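Soup, and the plates we ate it off

February 8, 2009

Well, it snowed again. I know everybody in the country is writing about the snow this week so I'll keep it short: the hill out of Moddale was shut for 2 days, the bus gave up at the bottom by the chapel, and I walked home with my work shoes in a carrier bag and a pair of wellies on that belong to my sister. They are a size too small. My toes have still not forgiven me.

But it did mean I was stuck in the house with no shopping done, and that is how I ended up finally making my gran's pea soup, which I have been promising to write about since I started this blog. So there's your subject for today. Soup, and laying the table for it.

Gran made it every winter Saturday in the house at Sidport, the one with the blue gate that never shut. She had it from her own mum and I don't think there was ever a recipe as such. When I asked her once how much water, she said "enough", and when I asked how long, she said "till your grandad comes in". He came in at a different time every day! I have pinned it down as best I can. Split peas (the green ones, soaked overnight if you've remembered), a ham bone or a bit of bacon if you can't get a bone, two onions, a carrot chopped small, a stick of celery that you fish out afterwards, and a potato to thicken it. Pepper, lots. No salt until the very end, and I mean the very end. I got that wrong the first time I made it on my own, in the student house, and we drank squash by the pint all evening.

This time I had no ham bone, obviously, what with the hill. I had four rashers of streaky that had been in the freezer since before Christmas and half a bag of peas with a clothes peg on it. The use-by date on the peas was something I chose not to look at too closely. They took ages. I put them on at eleven and they were still like little ball bearings at two, and I rang my mum, who said old peas never go soft and to put a pinch of bicarb in. I put a pinch of bicarb in. It frothed up over the side and all down the front of the cooker, but half an hour later they'd gone to mush, so she can have that one.

The thing I remember most about those Saturdays, more than the soup if I'm truthful, is the table. Gran could not bear a bare table. You weren't to eat so much as a biscuit off it without something underneath. There was the wipe-clean cloth for weekdays, the checked one for Saturdays, and for Sundays the white one with the drawn thread work that we weren't allowed to breathe on. And then mats on top of the cloth, because of the heat, and then a plate under your bowl, because of the drips. By the time your soup was on top of all that it was nearly level with your chin. I was a small child and I ate most of my soup more or less horizontally.

I've turned into her, of course. I used to eat in front of the telly with the bowl on a cushion and now I can't sit down without a mat. I've got a drawer full of them. Some are hers, a couple are from the Sorska market where you have to get there before nine if you want anything decent, and I still keep picking up more. Plates too. I have a real weakness for an odd plate, especially a cheerful one, and none of mine match.

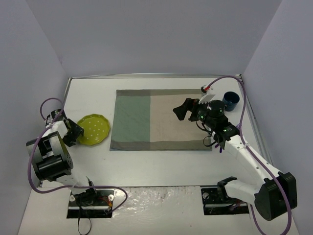
Spotty lime green plate with a frilly edge, and a placemat. Cheers up any February.

My sister says odd plates look like a jumble sale and that I should get a proper set like a grown-up. She has a proper set. It's white, it was a wedding present, and there are three dinner plates left out of eight because Morsy (her dog, a great daft lump of a thing) pulled the draining rack down by the tea towel. If one of mine goes, I'm sad for five minutes and then I've got an excuse to go round the charity shops.

Colour does make a difference with pea soup, mind. I'll say this as someone who loves it dearly: it's not a looker. On a white plate it looks like something you'd report to the council. Put the bowl on something bright and have a good thick slice of brown bread next to it and it's suddenly a proper dinner. Gran used to put a swirl of top of the milk on it when we had visitors. I did a swirl of natural yoghurt, which sank.

Mohcine Belkadi from two doors down came round at teatime to borrow our shovel and stayed for a bowl. He told me his mum makes one with dried broad beans, with cumin and a lot of olive oil on the top, and you have it for breakfast. For breakfast! I was doubtful, but I've been thinking about it ever since and he's promised to write it down for me. If he does I'll put it up here. He had seconds of mine, and he didn't bring the shovel back till the next day, by which time I needed it.

I made far too much, so there are tubs of it in the freezer now where the bacon was. It sets like cement when it's cold, so if you're doing the same you'll want to loosen it with a splash of water when you heat it up, and stir it, because it catches on the bottom the second you turn your back. Ask me how I know. The pan's still soaking.

A few of you asked in the comments last time about the dumplings. I haven't forgotten. I've got no suet and I'm not going back down that hill in my sister's wellies to get any, so it'll have to be next time. If anyone has a good way of doing them without suet, do leave me a note underneath. And does anybody else put mint in theirs? My mum swears Gran did, and I've no memory of it at all.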